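*Clukwood Robotics Club build notes, part 4. Written up by Seon-mi Yoon, with corrections from Chang-ho Yook.*

# Putting a wrist camera on your simulated gripper

By now you should have the Orkau arm loading in the simulator, sitting on its stand and moving when you drag the joint sliders. If it still falls through the floor, go back to part 3 and sort out the base joint first, or everything below will be miserable.

This part is my favourite of the whole series! We're going to give the arm its own eye. Up to now we've been watching from a fixed camera in the corner of the world, which is fine for checking that nothing explodes, but the pick-and-place round at Fodstead is judged on what the robot works out for itself. A camera that rides along with the hand makes lining up on a block so much easier, and it's great fun to drive from.

## What you need

- The arm file from part 3, saved under your own name
- The club copy of Desmet (our simulator launcher, on the shared drive)
- A mouse with a working scroll wheel
- A spare half hour or so, more if you like fiddling with angles

You don't need textures, and please don't add any yet. Plain colours load quickly on the old laptops and they make mistakes easier to spot.

## Step 1: Find the hand link

Open your arm file and look down the list of links until you reach `hand`. It's the part both fingers are attached to. Everything attached to `hand` moves with the wrist, and everything attached to `world` stays put, so the camera has to go on `hand`. Two people in last June's group put theirs on `left_finger` by mistake and got a view that slid sideways every time the gripper closed. Funny to watch, horrible to steer with.

## Step 2: Add the camera

Paste this inside the `hand` block:

```
camera:
 name: wrist_cam
 parent: hand
 position: [0.0, -0.09, -0.05]
 tilt: 30
 near: 0.01
```

Position is in metres, measured from the middle of the palm. In our file the second number moves the camera behind the hand and the third pulls it back towards the wrist. If you built your hand from scratch your axes may point another way, so change one number at a time and see what happens before you change the next.

The tilt is in degrees. Thirty is a good place to start. With less than that you mostly see past the fingertips, and with a lot more you get a lovely view of the palm and very little else.

Don't leave out the `near` line! It sets how close something can be and still get drawn. The default in Desmet is far too big for a camera this close to the hand, and the fingers simply vanish. I lost a whole evening to that one.

## Step 3: Load it and switch views

Save, then start the simulator from the club folder:

```
desmet run my_arm --port 3478
```

If it complains that the port is busy, you've probably got an old copy still running. Close it and try again. Once the world is up, press `V` to step through the cameras until the name in the corner of the window says `wrist_cam`.

## Step 4: Open the gripper fully

Go to the joint panel and pull the `grip` slider all the way to open. Both fingers should move together. If only one does, the `mimic` line is missing from the other finger, and you'll find it in part 2 under "Pairing the fingers".

Leave the blocks out of the world for now. It's much easier to judge the camera when there's nothing between the fingers to distract you.

## Step 5: Check the view

Now compare your window with ours. You're after the palm along the bottom, a finger rising on each side and a good wide gap between them to aim through. 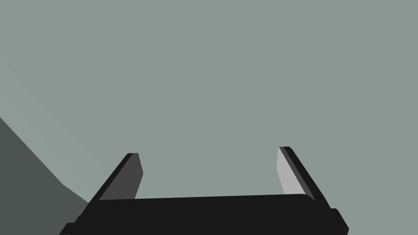

*View from behind the hand: gripper open, nothing between the fingers.*

Things to look at on your own screen:

- **Both fingertips are showing.** If you can't see them, lower the tilt by a few degrees at a time.
- **The palm is only just in view.** You want a bit of it as a reference, but it shouldn't eat half the window.
- **The fingers lean in towards each other at the top.** Perfectly normal! They're parallel in the model, and it's the perspective that does it. Please don't "fix" the finger angles in your arm file (Chang-ho did, and then his gripper wouldn't close).
- **The inner faces may be different greys.** Our left one comes out dark and our right one much lighter, which is down to the direction of the light. Leave the colours alone.

One fingertip may also sit a touch higher than the other in the window. A small difference like that won't hurt your aiming. If it bothers you, shift the first position number by 0.005 and look again.

## Step 6: Drive with it

Add one block from the `parts` menu, put it on the table and try to get it between the fingers using only the wrist view. Go slowly. It feels very odd for the first few tries because when you turn the wrist, the whole world seems to spin and the gripper stays still. Give it ten minutes and it clicks.

Chang-ho's trick is to rotate first, then move sideways, and only then go down. Mine is to keep the block a little nearer the palm than the tips. Try both and use whichever one you drop fewer blocks with.

## Saving your pictures

When you're happy, turn on recording so that we have something to work with in part 5:

```
record: wrist_cam
max_frames: 4000
```

Keep the limit in. Without it the recorder carries on until the drive is full, and the shared drive is everybody's. Put the finished folder in `clukwood/wrist/` with your initials on the front, and bring your arm file along on a memory stick in case the network is having one of its moods.

Part 5 covers finding the block by colour, so have a think about which colours stand out well against your background. Bright orange has worked very nicely for us.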